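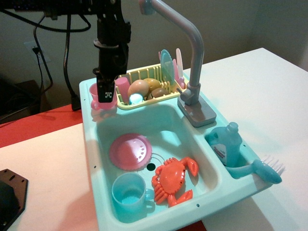 Kennst du das? Nach dem Essen steht das Geschirr in der Küche, und keiner in der Familie hat Lust, es wegzuräumen. Viele Leute wünschen sich dann einen Roboter. In diesem Text erkläre ich dir, wie ein Roboterarm lernt, mit Tassen und Tellern umzugehen. Der Arm heißt Lobo. Die Firma Cullodlow verkauft ihn als Lernpaket an Schulen und Museen.

## Was gehört zu dem Paket?

Zu Lobo gehören ein Arm, ein Greifer, ein Computerprogramm und ein dickes Heft für die Lehrer. Geübt wird mit Spielzeug. Eine Spielküche aus dem Kinderzimmer ist dafür sehr praktisch: Sie ist klein, sie ist leicht, und ein Becher darf auch einmal herunterfallen.

Das Paket kostet 3.000 Euro. Das ist viel Geld, deshalb kann eine Schule es auch ausleihen. Die kürzeste Leihzeit ist 2 Wochen. Empfohlen wird Lobo für Kinder ab 10 Jahren, aber jüngere Kinder dürfen mit einem Erwachsenen zuschauen.

## Eine Hand mit wenig Fingern

Schau einmal deine Hand an. Du hast fünf Finger, und in jeder Fingerspitze spürst du, ob etwas glatt, rau, hart oder weich ist. Der Roboter hat nur einen Greifer. Ein Greifer ist so etwas wie eine Zange: Er geht auf, und er geht zu.

Für einen Becher reicht das. Der Greifer kann den Rand nehmen, oder er kann in die Öffnung hineinfassen. Ein Teller ist schwieriger, denn er ist flach und liegt oft ganz auf dem Boden vom Spülbecken. Und dann gibt es noch Dinge mit einer komischen Form. Wie würdest du mit einer Zange einen Spielzeugkrebs packen, der seine Scheren hochstreckt? An der Schere? Am Rücken? Probiere es zu Hause mit einer Nudelzange!
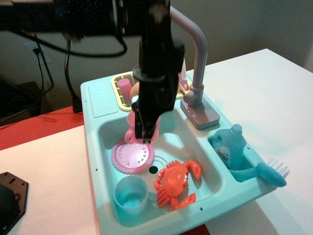
**Woher weiß der Roboter, wie fest er drücken darf?**

Er lernt es durch Üben. Ein Mensch zeigt ihm viele Male, wie man einen Gegenstand nimmt, und das Programm merkt sich die Bewegungen. Drückt der Greifer zu schwach, rutscht der Becher weg. Drückt er zu stark, kann der Becher kaputtgehen.

## Wie zeigt man ihm etwas?

Bei Lobo steuert man den Arm zuerst selbst mit zwei Hebeln. Das ist am Anfang nicht leicht. Im Museum von Clatham haben Kinder im Januar das Paket ausprobiert, und der Museumslehrer Eduardo Caldeira hat ihnen geholfen. Er hat mir erzählt: „Die meisten fahren zuerst viel zu schnell. Ich sage dann immer: Stell dir vor, du trägst eine volle Suppe.“

Wenn man dieselbe Aufgabe 12 Mal gut gezeigt hat, darf Lobo sie allein versuchen. Manchmal klappt es, manchmal greift er daneben. Dann zeigt man es ihm noch einmal.

## Was mir gefällt und was nicht

Das Heft ist gut geschrieben und hat viele Aufgaben. Schön finde ich auch, dass man eigenes Spielzeug nehmen darf. Weniger gut ist das Programm. Die Schrift ist klein, und manche Wörter sind nur auf Englisch. Auch der Aufbau braucht Geduld, und man muss ihn mit einem Erwachsenen machen.

Wichtig: Wenn der Arm sich bewegt, bleiben deine Hände weg vom Tisch. Lange Haare bindet man zusammen.

## Kleine Wörterliste

- **Greifer:** das Teil am Ende vom Arm, mit dem der Roboter etwas festhält
- **Gelenk:** eine Stelle, an der sich der Arm drehen oder biegen kann, wie dein Ellbogen
- **Programm:** die Anweisungen, nach denen der Computer arbeitet

Stand: August 2023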